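## The Back Room at Lennox Hall Has a Ceiling Again (and We Love It)

If you've only been using the front entrance this winter, you may have missed the best thing to happen to our building in a long time. Go down the hallway, past the coat hooks, open the door on the left and look up!

For anyone new to Candimwood, the back room is the one we use for almost everything that doesn't need the stage. Sewing on Wednesday evenings, the seed swap, tax help in February, the repair table, the jigsaw exchange, two different book groups who still can't agree on whose turn it is to have the good lamp. It gets more use per square foot than any other part of the hall, and there are only 306 of those square feet, so it shows its wear quickly. The old ceiling was made of those speckled tiles that drop a little dust every time somebody upstairs moves a cabinet. Three of them had brown rings. One had been held up with packing tape for so long that the tape had been painted over, twice.

So down it all came. What you'll find now is a ceiling of long white panels with thin dark seams between them, and the difference it makes is hard to get across until you've stood under it. The room feels taller. It isn't, we measured, and if anything it lost a hair. But the long lines carry your eye across and the whole place seems to take a breath. The panels are from the Flutolex range, which we picked after much passing around of sample pieces, and they arrived in 27 boxes that lived in the hallway for longer than any of us would have liked (thank you to everyone who squeezed by sideways with a casserole).

There was a proper debate about color. A warm cream had its fans, and so did a pale green that looked terrific on the sample card and a bit like a dentist's office when we held it over our heads. Plain white won by a mile. It goes with the mismatched chairs, it goes with the roller blind we have now and it will go with whatever curtains we end up with. We also kept the ceiling fixtures simple, a round one and a long fluorescent tube among them, so there's nothing fussy up there to collect cobwebs.
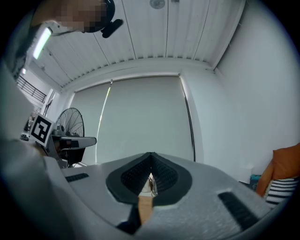
### What's happening with the rest of the room

The ceiling was the big job, and the smaller ones are moving along nicely.

- **Walls.** Two coats are on. Please keep tape off the paint for now, even the blue kind. Posters can go on the corkboard, which is back up beside the door and has been given a very satisfying clear-out. The oldest flyer on it was for a bake sale none of us could place.
- **Shelving.** The tall unit has been fixed to the wall at last and no longer leans when you pull out the button tins. The bottom two shelves are for shared supplies, the middle ones for groups. Anything left on the floor in front of it goes to the lost and found.
- **Storage bins.** We settled on Fidomow stacking bins, 10 of them to start with, all the same size so that any lid fits any bin. This may be the most exciting sentence in the whole newsletter for those of you who have ever tried to close the old craft box.
- **Floor.** Staying as it is for now. A good scrub brought up far more than we expected, especially under the radiator.

### Using the room this month

Regular groups are back in their usual slots. If you book the room, plan on ten minutes at the end to put the tables against the far wall and sweep up, and leave the window vent open a crack while the last of the paint smell clears. The key is on the same hook as always.

We have $241 left in the room fund, and we'd like to spend it on something that gets used every single week. Better lighting for close work is the early favorite, with a decent rolling cart right behind it. Someone has also written "beanbags" on the suggestion sheet in very large letters. Add your own idea to the sheet on the corkboard, or put a check mark next to one you like, and we'll print the front runners in the next issue.

We could also use a few more flat cushions for the wooden chairs. Plain or patterned, homemade or not, any color at all. Drop them in the basket inside the front door.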